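Gusis 200 Chemical Injection Pump

14 shares | 2 comments

The Gusis 200 is an electric plunger pump for continuous injection of methanol, corrosion inhibitor and scale inhibitor at the wellhead. It is supplied as a bare pump, or mounted on a skid with tank, strainer and relief valve. Both versions use the same fluid end and the same motor.

The fluid end is 316 stainless steel. The plunger is ceramic. Packing is spring-loaded and does not need to be tightened between changes. Stroke length is set with a locking dial on the side of the crankcase and can be changed while the pump is running. Motor speed is set separately at the controller, so low rates can be reached without shortening the stroke to the point where the check valves stop seating properly.

Maximum working pressure is 200 bar. The pump should not be run against a closed discharge valve at any setting, and the relief valve supplied with the skid is not to be used as a pressure regulator.
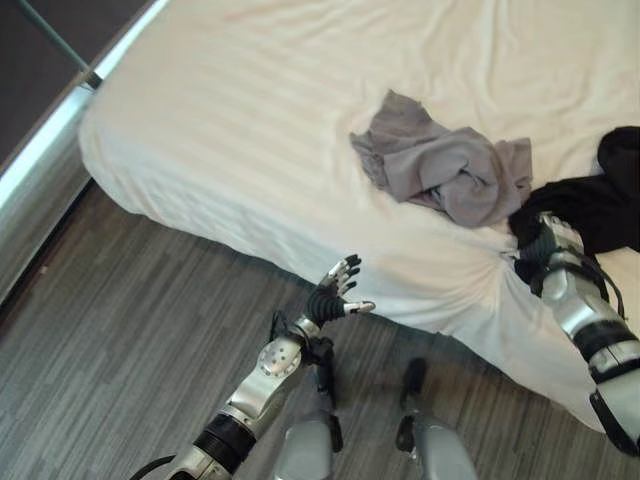 Encarnación Pacheco asked whether the bare pump can replace an older pneumatic unit on an existing skid without moving the discharge line. It can if the bolt pattern matches the Bikonik base. Other bases need the adapter plate, which raises the centreline of the fluid end and usually means a new length of discharge tubing.

Power is 24 V DC from a solar panel and battery set, or from site supply through the optional converter. The controller logs run time, battery voltage and stroke count. Records can be read at the panel or sent over Modbus. If battery voltage falls below the set limit, the controller slows the pump before it stops it, and the event is recorded.

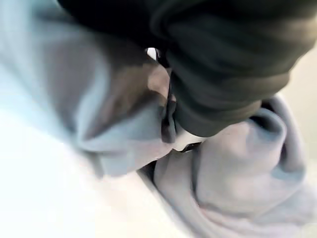

Suction conditions matter more than most other settings. The tank outlet must sit above the pump inlet, and the suction line should be short, with no high point where vapour can collect. Methanol in direct summer sun will gas off in a long line. A calibration gauge is fitted on the skid version and should be used after every change of stroke, speed or chemical.

Packing and check valves are sold together as the Wunlow service kit. The kit can be fitted at the wellsite with hand tools once the discharge has been isolated and bled down. Crankcase oil is changed on the same visit.

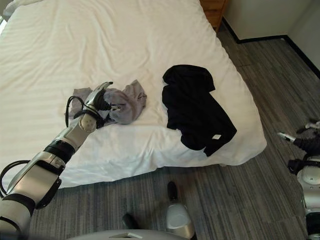
A reader wrote in the comments that the standard packing wore early on a waxy corrosion inhibitor and lasted much longer after the switch to the filled PTFE set. The filled set has been listed as an option since April. It is recommended for any product that leaves a residue on the plunger.

Standard supply

Pump and motor, assembled
Controller with 5 m cable
Mounting bolts
2 spare check valve cartridges
Printed manual

Delivery is 28 days from order for the bare pump. Skids are quoted separately, as tank size and heat tracing vary by site. Please state the chemical, target rate, line pressure and lowest expected ambient temperature when asking for a price. 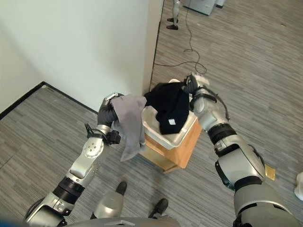 Grey cloth over the white bin.

Warranty covers the crankcase, motor and controller. Packing, valve seats and strainers are treated as wear parts. Page revised 2021-12-07.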